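로봇팔 자작/연구 게시판 > 고장·안전

제목: 그리퍼 케이블 걸림으로 보호정지 반복됩니다 (장문 주의, 비슷한 경험 있으신 분 도움 부탁드려요)

작성자: 늦은납땜
조회 1,288

안녕하세요, 눈팅만 하다가 처음으로 긴 글 올려봅니다. 날도 더운데 다들 건강 챙기시면서 작업하고 계신지요. 저희 쪽은 8월 들어서 에어컨이 오락가락하는 바람에 사람도 장비도 같이 지쳐 있습니다.

저희는 탁상에서 주방 장난감 집어 옮기는 작업을 돌리고 있습니다. 과일 모형 집어서 그릇에 담고, 접시 옮기고, 뭐 그런 것들이요. 팔은 한 대고 제어는 Flurnden 컨트롤러, 손목 쪽 배선은 Koech 케이블 클립으로 잡아 놓았습니다. 몇 달째 큰 탈 없이 잘 돌아가던 구성이라 애정도 좀 있었고요.

그런데 목요일 오후부터 팔이 왼쪽에서 테이블 가운데로 빠르게 넘어오는 동작에서 보호정지가 걸리기 시작했습니다. 처음 한두 번은 그러려니 하고 리셋하고 넘어갔어요. 그런데 그날 저녁까지 비슷한 지점에서 계속 서는 겁니다. 로그를 보면 손목 관절 토크가 순간적으로 튀고 바로 멈춥니다. 충돌은 없었습니다. 옆에서 보고 있었는데 팔 근처에 닿을 만한 게 없었거든요.

의심 가는 건 손목 위로 지나가는 검은 케이블입니다. 팔 끝에서 고리처럼 늘어지는데, 손목이 돌아갈 때 이 고리가 뭔가에 걸리거나 당겨지는 것 같아요. 한 번은 멈춘 상태에서 손으로 만져봤더니 커넥터 쪽이 꽤 팽팽하더라고요. (아 물론 비상정지 누르고 만졌습니다. 혼내지 말아주세요.)

지금까지 해본 것:
속도를 60%로 낮춤 → 덜 서지만 여전히 섬
페이로드 값 다시 입력 → 변화 없음
그리퍼 떼었다 다시 체결 → 변화 없음
케이블을 클립에 다시 끼움 → 반나절 괜찮다가 재발

사진은 맨 밑 댓글에 추가로 올리겠습니다. 퇴근길이라 지금은 손에 없네요. 긴 글 읽어주셔서 감사합니다.

댓글 14

톱니바퀴아저씨
어서 오세요, 첫 글부터 이렇게 정성스럽게 써주시니 답도 정성스럽게 달아야겠네요. 읽자마자 케이블이다 싶었습니다. 저도 예전에 똑같이 당했어요. 손목 관절을 크게 돌리는 자세에서 여유 길이가 모자라면 케이블이 스프링처럼 관절을 당깁니다. 컨트롤러는 그걸 외력으로 읽고 서버리죠. 보호정지가 제 할 일을 한 거니까 기특하다고 쓰다듬어 주시고, 여유 길이부터 다시 잡아보세요. 클립 하나를 손목에서 조금 더 뒤로 빼는 것만으로도 많이 달라집니다.

늦은납땜 (작성자)
따뜻한 답변 감사합니다ㅠㅠ 그런데 여유를 더 주면 고리가 지금보다 더 늘어져서 테이블 위 물건을 건드리지 않을까 걱정입니다. 딸기 모형이 가벼워서 살짝만 스쳐도 굴러갈 것 같아요.

밤샘캘리
저는 조금 생각이 다릅니다. 케이블도 문제일 수 있는데, 속도를 낮췄을 때 횟수가 줄었다는 대목이 걸려요. 케이블 길이가 모자란 거면 천천히 가도 같은 자세에서 당겨져야 하잖아요. 속도에 따라 달라진다면 관성 문제, 그러니까 무게중심 값이 틀렸을 가능성이 더 높다고 봅니다. 페이로드 다시 넣으셨다고 했는데 질량만 넣으셨나요, 무게중심까지 넣으셨나요?

톱니바퀴아저씨
밤샘캘리님 말씀도 일리가 있는데요, 늘어진 고리는 빠르게 움직일 때 출렁이니까 속도를 탑니다. 천천히 가면 안 걸리던 게 빨리 가면 휘둘려서 모서리에 걸려요. 그리고 다시 끼웠더니 반나절 멀쩡했다는 건 무게중심으로는 설명이 잘 안 됩니다. 숫자는 반나절 만에 저절로 안 바뀌니까요.

밤샘캘리
반나절 괜찮았다는 건 그동안 다른 작업을 돌려서 그랬을 수도 있습니다. 같은 궤적으로 비교한 게 아니면 증거로 치기 어렵다고 생각해요. 고집부리는 것처럼 보일까 봐 조심스럽지만, 저도 케이블만 파다가 일주일을 날린 적이 있어서 그럽니다.

늦은납땜 (작성자)
두 분 다 감사합니다. 뜨끔하네요. 무게중심은 예전 그리퍼 값 그대로였습니다... 그리고 반나절 돌린 것도 그릇 옮기기 위주라 손목을 크게 안 쓰는 작업이 섞여 있었어요. 내일 출근해서 같은 궤적으로 다시 비교해보겠습니다.

초록나사
지나가다 한마디 보탭니다. 안전 쪽 얘기인데요, 보호정지 걸렸을 때 바로 리셋하고 이어서 돌리는 습관은 꼭 고치셨으면 해요. 잔소리 같아서 죄송한데, 저희 Pirnisari 작업장에서 그러다가 커넥터 핀이 휘어서 그리퍼가 쥔 채로 전원이 나간 적이 있습니다. 다행히 다친 사람은 없었지만 그 뒤로는 설 때마다 케이블 상태를 눈으로 보고 나서 리셋합니다. 귀찮아도 금방 몸에 배더라고요.

물음표세개
초보 질문 죄송합니다. 그냥 토크 한계값을 올려버리면 안 되나요??? 저는 그렇게 해서 조용해졌는데요.

초록나사
아이고, 그건 말리고 싶습니다. 조용해진 건 팔이 더 세게 밀어도 안 서게 되었다는 뜻이에요. 옆에 사람이 손 넣는 환경이면 특히요. 오늘 집에 가시기 전에 원래 값으로 돌려놓으세요, 부탁드려요.

물음표세개
헉 네 알겠습니다. 방금 원복했습니다... 감사합니다.

톱니바퀴아저씨
잘하셨어요. 다들 그렇게 배웁니다. 저도 첫해에는 한계값 손대다가 선배한테 눈물 쏙 빠지게 혼났어요. 그때 그 팔은 지금도 잘 돌아갑니다ㅎㅎ

늦은납땜 (작성자)
중간 보고 드립니다. 같은 궤적 30회씩 비교했습니다. 일단 무게중심만 제대로 넣었더니 보호정지가 확 줄었는데 없어지진 않았어요. 그래서 그 상태로 클립을 뒤로 옮기고 다시 돌렸더니 이번 30회는 한 번도 안 섰습니다. 두 분 말씀이 반반씩 맞은 것 같아서 제가 다 기분이 좋네요. 오후에는 전체 작업으로 83회 돌렸고 그중 한 번 섰는데, 그건 제가 팔꿈치로 테이블을 쳐서 그런 거라 빼고 봐도 될지 모르겠습니다.
그리고 손목 커넥터를 빼서 들여다보니 잠금 고리 한쪽이 살짝 벌어져 있었습니다. 언제부터 그랬는지는 모르겠어요. Horard 쪽에 같은 규격 케이블을 주문했고, 올 때까지는 속도 낮춘 채로 쓰려고 합니다.

밤샘캘리
반반이라니 다행입니다ㅎㅎ 83회 중 그 한 번은 빼지 말고 기록에 남겨두세요. 저는 아직도 클립을 원위치하고 한 세트 더 돌려봐야 원인이라고 부를 수 있다고 생각하는 쪽이지만, 벌어진 커넥터로 그 실험을 하라고는 차마 못 하겠네요. 새 케이블 오면 해보시고 꼭 알려주세요. 그리고 약속하신 사진도 궁금합니다. 고리가 어느 쪽으로 늘어지는지 보면 클립 위치를 좀 더 봐드릴 수 있을 것 같아요.

늦은납땜 (작성자)
사진 늦어서 죄송합니다! 위에서 내려다보는 카메라라 높이는 잘 안 보이는데, 케이블이 지나가는 길은 대충 보이실 거예요. 클립 자리로 더 좋은 데가 있으면 편하게 말씀해 주세요. 새 케이블 도착하면 원위치 비교까지 해서 이 글에 이어 달겠습니다.

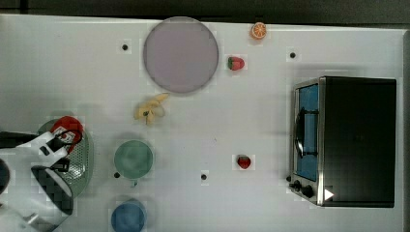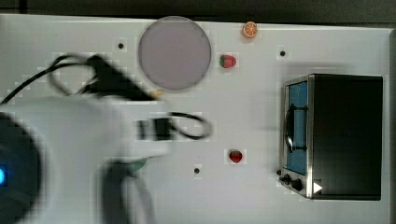

두 장 다 위에서 본 작업 테이블. 케이블 고리가 팔 끝 너머로 늘어진 모습은 두 번째 사진에 있습니다.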